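The Case Against the Catch-All Box

I have now read three books on tidying and sat through one talk, and every one of them ended up at the same piece of advice: get a box. Put the small stuff in the box. If you have a lot of small stuff, get a bigger box, or a second one with a label. The talk was by a man from Moriarty, a shop that sells boxes, so at least he had a motive.

My doubts started last November, when my brother-in-law Bello Iyamu bought the Padura system, a set of 8 trays that stack inside each other and cost more than my winter coat. He is a careful man. He sorted his whole dining table into those trays over a weekend and was very happy with them. By the time I visited in the new year, the trays were full, stacked in a corner, and the table was covered again. Bello blamed his kids. I blame the trays.

Think about what really collects on a table. It's hardly ever the big, nameable things the books like to talk about. No one leaves a lamp out by mistake. What piles up is the tissue pack, the lotion with the pump top, the little spray bottle, the snack somebody meant to eat later, a plastic bag that is too good to throw out and too crumpled to fold. Add a foam box that came with a delivery and you have most of the tables I know.

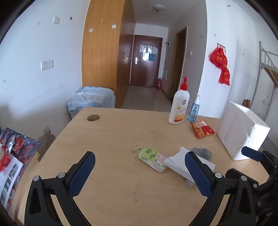
Does a bigger box help with this kind of clutter?

Only for a few days, in my experience. A box gives small things a place to disappear into, and after that you go out and buy a second pack of tissues, which lands on the table.

What bothers me more is how the advice treats every object as if it were the same kind of problem. Lotion is a thing you use at a certain place, after washing your hands. It should live by the sink, and if it keeps walking back to the table, then maybe the table is where you use it and the books should leave you alone. A snack packet has a natural end. You eat it or you don't. Bags are a whole other matter, and I'd say five is enough for any household, though I have been told by people I love that this is cruel.

I tried the Prekton method for a while too. Prekton is an app. You enter what you own, and it tells you where each thing should go and reminds you when it isn't there. I got as far as 1691 entries before I noticed that I was spending my evenings typing the word "napkin" and that the table had not changed at all. My sister prefers Fodent, which is the same idea with a paper notebook and a higher price. She fills it in with colored pens. Her table looks like mine.

The people who defend all this say that it teaches you to pay attention. Maybe. I paid plenty of attention to my table before I had an app for it. I'd sit there with my coffee and look straight at a tissue pack I had been moving from one end to the other for a week. Attention was never in short supply. What I lacked was the half minute of dull effort it takes to stand up and put a thing away, and no tray has ever supplied that.

Then there are the soft things, and here I think the experts just give up. Trays work for stuff with corners. Try putting a face mask in one. The ear loops grab whatever is next to them, so you reach for one mask and get two masks and a pen. Cloths are no better.
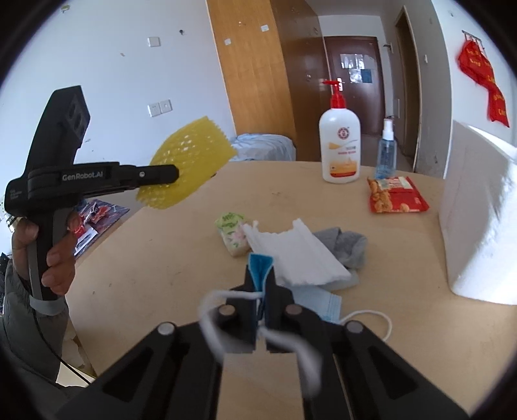

The books tell you to fold everything and file it upright, like letters. I did that with cloths for most of a month. They stood up fine until I took one out, and then the rest lay down on top of each other and became a pile again, only now it was a pile inside a drawer. An open pile on the table at least lets me see what's in it.

So what do I do instead? Not much that would fill a book. Before dinner we clear the table because we need it to eat on. Used tissues go in the trash, anything clean goes back to the room it came from, and the things with no room go on the shelf by the door, where they annoy me until I deal with them. It takes roughly 5 minutes. Some nights we skip it and eat around the lotion.

Bello still has the trays. He offered me half of the set in the spring, and I said I would think it over, and I have thought it over, and he can keep them.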